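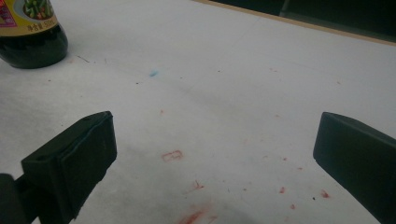 *Photos: Isside workshop notes, Jan 22, 2025*

# Hand grippers: setting up the bench

These notes are for the pair of hand-held grippers we built at the Cerasmont shared shop. Both are black, with flat finger pads that face each other. Most of our early trouble came from the table.

## The surface

- A matte white board works well. Glossy boards throw glare into the camera.
- Small stains and specks can stay. Wipe off anything sticky before you set a bottle down.
- Check that the board doesn't rock. Two strips of felt under the low side fixed ours.

## Bottles

Sauce bottles are good practice. Start with the cap on tight and the bottle standing upright. Close one gripper on the glass and keep the other one open until the first has a firm hold.

- Close slowly. A fast squeeze on one side tips the bottle.
- Wipe the pads after up to 10 grips. Oil from a label makes them slide.

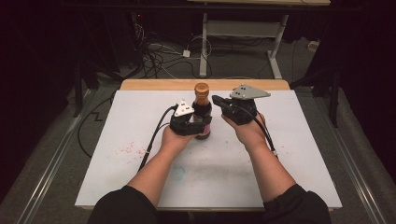 ## Cables

Run each cable back along the forearm and leave slack at the wrist. We use 8 inches. Tape it to a sleeve, never to skin.

Spare pads are in the Umiler drawer, bin 523. If you take the last pair, print more before you leave.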